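회사 소개

Ciron은 종이를 오래 두는 일에 관한 회사입니다. 보존 상자와 봉투, 간지를 만들어 팔고, 기관과 개인이 가진 문서를 어디에 어떻게 둘지 상담합니다. 직원은 많지 않고 사무실과 작업실은 Dunbar 건물 한 층을 나눠 씁니다. 창고는 같은 건물 지하가 아니라 3층에 있습니다. 지하 임대료가 훨씬 쌌지만 종이를 다루는 회사가 지하에 재고를 쌓아 두고 손님에게 습도를 이야기하는 것은 우스운 일이라고 생각했습니다.

소개 페이지라는 글의 형식을 저희는 별로 믿지 않습니다. 다른 회사의 소개 페이지를 읽어 보면 모두 고객을 먼저 생각하고, 모두 업계를 선도하며, 모두 작은 차고나 부엌에서 시작했습니다. 저희는 빚을 내서 시작했고 업계를 선도하지 않습니다. 그래도 물건을 사거나 상담을 맡기기 전에 어떤 회사인지 알고 싶어 하는 분이 계실 테니, 저희가 무엇을 의심하고 무엇을 파는지 적어 둡니다.

'중성지'라는 말에 대하여

시중의 보존 용품에는 중성, 무산, 영구, 아카이벌 같은 말이 붙어 있습니다. 이 가운데 어떤 말은 뜻이 있고 어떤 말은 거의 없습니다. 중성이라는 표시는 대개 측정한 시점의 산도를 가리킵니다. 갓 만든 종이가 중성이라는 사실은 그 종이가 오랫동안 중성으로 남는다는 뜻이 아닙니다. 리그닌이 얼마나 남아 있는지, 알칼리 완충제가 들어 있는지, 접착제는 무엇을 썼는지까지 알아야 비로소 이야기가 시작되는데, 포장지에 그런 내용이 적힌 제품은 드뭅니다.

'아카이벌'은 더 곤란합니다. 이 말이 붙은 비닐 파일에서 시큼한 냄새가 나는 경우를 저희는 상담을 하면서 여러 번 겪었습니다. 판매자에게 근거를 물으면 제조사에 물어보라고 하고, 제조사에 물으면 원료 업체의 안내문을 보내 줍니다. 안내문에는 다시 '보존에 적합함'이라고만 적혀 있습니다. 그래서 저희 제품에는 이 단어를 쓰지 않습니다. 한동안은 검색에 잘 걸린다는 이유로 써 볼까 고민했고, 그때 만든 전단 한 묶음이 아직 창고에 있습니다.

저희가 파는 것

주력 제품은 Windel 상자입니다. 뚜껑이 따로 분리되는 평상자와 세워서 꽂는 문서 상자 두 가지이고, 치수별로 나누면 86종입니다. 86종이나 필요하냐고 묻는 분이 많은데, 저희도 그렇게까지 필요하다고는 생각하지 않습니다. 기관마다 서가 깊이가 조금씩 다르고, 한 번 맞춰 드린 치수를 단종하면 그다음 해에 꼭 같은 치수를 다시 찾으시기 때문에 줄이지 못하고 있을 뿐입니다. 처음 주문하시는 분께는 목록을 다 보지 마시고 가진 문서 중 가장 큰 것의 가로세로를 재서 알려 달라고 말씀드립니다.

Windel 상자는 비쌉니다. 문구점의 서류 상자와 견주면 값 차이가 꽤 납니다. 그 차이만큼 문서가 오래가느냐고 물으시면 저희는 대답을 조심스럽게 합니다. 습도가 높은 방에 둔 좋은 상자보다 건조하고 서늘한 방에 둔 평범한 상자가 나을 수 있습니다. 환경을 바꿀 수 있는 분이라면 환경부터 바꾸시고, 상자는 그다음에 사셔도 늦지 않습니다. 영업을 하는 사람 입장에서는 달갑지 않은 문장이지만 상담실에서 매번 하는 말을 홈페이지에서만 빼놓을 수는 없습니다.

Grundar 시험에 대하여

저희가 제품 설명에 'Grundar 시험 통과'라고 적어 둔 것을 보고 공인 규격이냐고 묻는 분들이 계십니다. 공인 규격이 아닙니다. Grundar는 저희가 작업실에서 쓰는 내부 시험 절차의 이름입니다. 재료 시편을 습도와 온도를 높인 통에 넣어 두었다가 꺼내어 색, 산도, 접었을 때의 강도를 처음 값과 비교합니다. 지금까지 기록한 시편은 1679점이고, 그중 619점이 저희가 정한 기준에 미치지 못했습니다. 떨어진 시편에는 저희가 직접 고른 재료도 들어 있습니다.

가속 노화 시험 자체도 저희는 반쯤만 믿습니다. 뜨거운 통 안에서 보낸 며칠이 서가 위의 몇십 년과 같다는 환산은 깔끔해서 인기가 있습니다. 그러나 실제 서가에는 먼지가 있고, 여름과 겨울이 있고, 상자를 열어 보는 사람의 손이 있습니다. 시험은 재료끼리 견주어 나쁜 것을 걸러 내는 데 쓸모가 있습니다. '몇 년 보장' 같은 숫자를 뽑는 데 쓰면 저희 생각에는 지나친 사용입니다. 그래서 저희 제품에는 연수 보장이 없습니다.
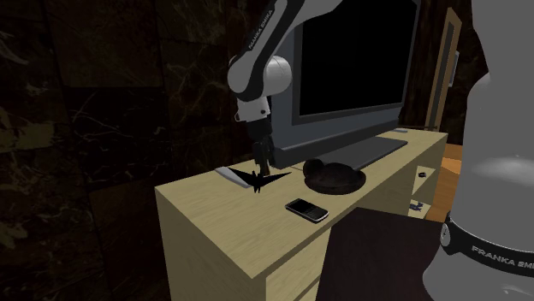 종이의 수명을 이야기할 때 사람들은 산도를 먼저 떠올리지만, 상담실에 들어오는 문서가 상해 있는 자리는 접힌 선인 경우가 많습니다. 섬유가 꺾인 곳은 펴 놓아도 꺾인 곳으로 남습니다. 편지를 세 번 접어 봉투에 넣고, 가끔 꺼내 펴 보고, 다시 같은 선을 따라 접는 동안 그 선은 점점 약해집니다. 입체로 접은 것은 더 까다롭습니다. 그림 속 책상에 놓인 검은 새는 종이학을 닮아 양쪽으로 뾰족한 날개가 펼쳐져 있는데, 종이로 이런 형태를 접는다면 저희가 먼저 살펴볼 곳은 날개 끝입니다. 겹이 모이고 선이 만나는 자리라 눌리거나 갈라지기 쉽습니다. 접은 종이를 받으면 무조건 펴서 보관하라는 조언이 널리 퍼져 있지만 저희는 여기에도 동의하지 않습니다. 접힌 모양이 곧 기록인 물건도 있고, 펴는 과정에서 망가지는 물건도 있습니다.

상담은 이렇게 합니다

상담을 신청하시면 저희는 먼저 그 문서를 왜 남기려 하시는지 묻습니다. 조금 무례하게 들린다는 말도 들었습니다. 그런데 이 질문을 건너뛰면 거의 모든 것이 가장 비싼 방법으로 흘러갑니다. 내용만 남으면 되는 영수증 묶음이 있고, 할머니의 필체가 남아야 하는 요리 공책이 있고, 얼룩까지 그대로여야 하는 악보가 있습니다. 첫 번째 경우라면 스캔을 해 두고 원본은 평범한 상자에 두셔도 됩니다. 저희에게 돈을 쓰실 일이 없습니다.

스캔도 만능으로 여기지는 않습니다. 디지털로 옮겼으니 영구 보존되었다고 말하는 업체가 많은데, 하드디스크는 고장 나고 파일 형식은 바뀌고 저장 서비스의 비밀번호는 잊힙니다. 저희에게 오는 분들 가운데는 원본을 버린 뒤에 스캔 파일을 잃어버린 분도 계십니다. 그럴 때 저희가 해 드릴 수 있는 일은 없습니다.

방문 상담에서는 방의 습도를 재고, 서가가 외벽에 붙어 있는지 보고, 문서 몇 장을 꺼내 가장자리를 확인합니다. 측정기는 빌려 드리기도 합니다. 하루 잰 값은 그날의 값일 뿐이어서 가능하면 장마철과 1월을 모두 재 보시라고 권합니다. 겨울에는 난방 때문에 너무 건조해지는 집이 있고, 그런 집에 제습제를 잔뜩 넣어 두신 경우도 봤습니다. 제습제 봉지를 문서에 직접 닿게 두는 것은 계절과 상관없이 말리고 있습니다.

하지 않는 일

저희는 복원을 하지 않습니다. 찢어진 곳을 잇거나 곰팡이 자국을 지우거나 누렇게 변한 종이를 희게 만드는 일은 따로 훈련을 받은 보존 처리 전문가가 할 일입니다. 특히 '간단한 표백으로 새것처럼' 해 준다는 광고는 한 번 더 의심해 보시기를 바랍니다. 희어진 종이가 튼튼해진 종이는 아닙니다. 문의를 주시면 저희가 아는 처리실의 연락처를 드리고, 소개료는 받지 않습니다.

감정도 하지 않습니다. 가진 문서가 얼마짜리인지 궁금해하시는 마음은 이해하지만, 저희가 가격을 말하는 순간 상자를 권하는 말까지 믿기 어려워집니다. 값이 나가는 물건이니 더 좋은 상자를 쓰시라는 말을 저희 입으로 하고 싶지 않습니다.

코팅도 거절합니다. 아이의 상장이나 오래된 신문을 비닐로 눌러 붙여 달라는 요청이 꾸준히 들어옵니다. 당장은 튼튼해 보입니다. 하지만 열로 붙인 막은 종이를 다치지 않게 떼어 내기가 몹시 어렵고, 막이 변색되면 안에 든 것도 그 색으로 보이게 됩니다. 투명한 보관 봉투에 넣고 뒤에 빳빳한 간지를 대면 벽에 걸지 않는 한 대부분 충분합니다. 벽에 거실 것이라면 복사본을 거시라고 말씀드립니다.

환경이라는 말

보존지 업계도 요즘은 친환경을 많이 이야기합니다. 저희 상자는 새 펄프로 만듭니다. 재생 펄프를 시험해 보았으나 들어오는 묶음마다 결과가 달라서 상자 본체에는 쓰지 못했습니다. 배송용 겉상자와 충전재는 재생지입니다. 이것을 두고 친환경 기업이라고 부르기에는 부족하다고 생각해서 홈페이지 어디에도 나뭇잎 그림을 넣지 않았습니다. 오래 쓰는 물건이니 결과적으로 환경에 이롭다는 논리도 있는데, 근거가 될 만한 계산을 저희는 아직 해 보지 못했습니다.

후기와 추천사

이 홈페이지에는 고객 후기가 없습니다. 보존 용품의 후기는 받은 지 며칠 만에 쓰인 것이 대부분이고, 상자가 튼튼하고 배송이 빨랐다는 내용입니다. 고마운 말씀이지만 상자가 제 일을 했는지는 그 시점에 알 수 없습니다. 쓰신 지 여러 해가 지난 상자에 문제가 생겼다면 오히려 그 이야기를 듣고 싶습니다. 모서리가 눌렸거나, 뚜껑이 뒤틀렸거나, 안쪽 색이 변한 상자는 사진을 찍어 보내 주십시오. 가능하면 상자 일부를 잘라 시험에 넣고 결과를 알려 드립니다.

연락과 방문

작업실은 예약하신 분께만 엽니다. 평일 오전 10시부터 오후 4시 사이에 오실 수 있고, 문서를 가져오실 때는 지금 들어 있는 상자나 봉투째 가져와 주십시오. 새 파일에 옮겨 담아 오시면 무엇이 문제였는지 알아보기가 어려워집니다. 비가 많이 오는 날에는 예약을 미루셔도 됩니다. 미루는 데 드는 비용은 없습니다.

견본은 문의란에 주소를 남겨 주시면 우편으로 보내 드립니다. Windel 상자에 쓰는 판지와 간지를 손바닥 크기로 자른 것입니다. 받으시면 접어 보고, 적셔 보고, 창가에도 놓아두어 보시기 바랍니다.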